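Robotics Elective, Handout 4: Reading a Vendor's Claims
Reading time: 2 min

The Okia kit is a pair of hand-held grippers. You do the chore by hand, the kit records it, and a robot is meant to learn from the recordings. The brochure promises a working skill from 2,000 demonstrations. The trial at Iltcombe used 3,000, and the brochure leaves that out.

Before you believe a success rate, ask:
- How many different objects were used? Okia lists 13 tasks, but seven are doors or drawers.
- Who did the demonstrating – staff or buyers?
- Was the robot tested on furniture it hadn't met?
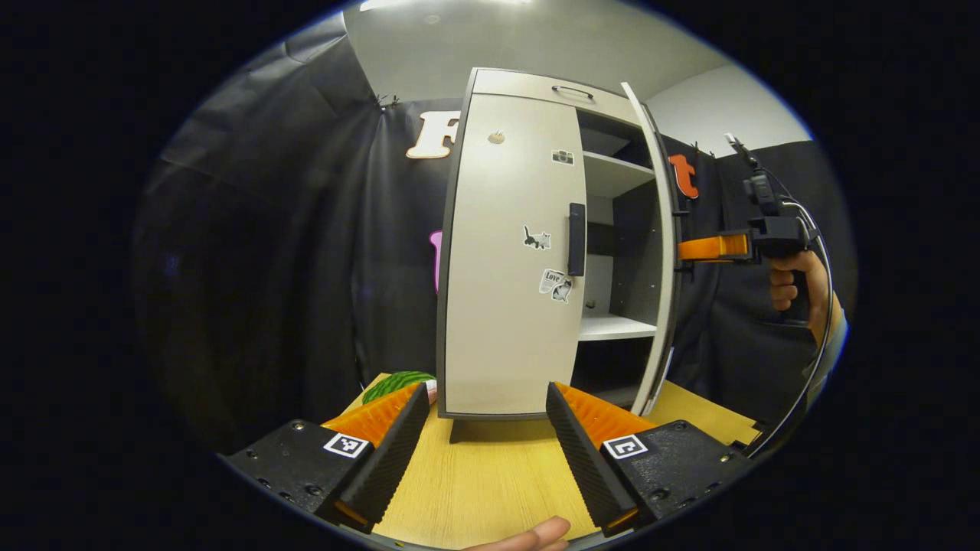 Stoltesbridge Department of Applied Automation

A small cabinet with stickers on the door is an easy thing to recognize. Your kitchen cupboards probably have no cat on them. I would want results on plain doors – several of them – before paying for the kit.

Bring one written objection to the October session.

Tagged: Automation / Product Claims

Related handouts
Handout 3: The Pandey Arm, Price and Upkeep
Handout 5: What Counts as a Failed Grasp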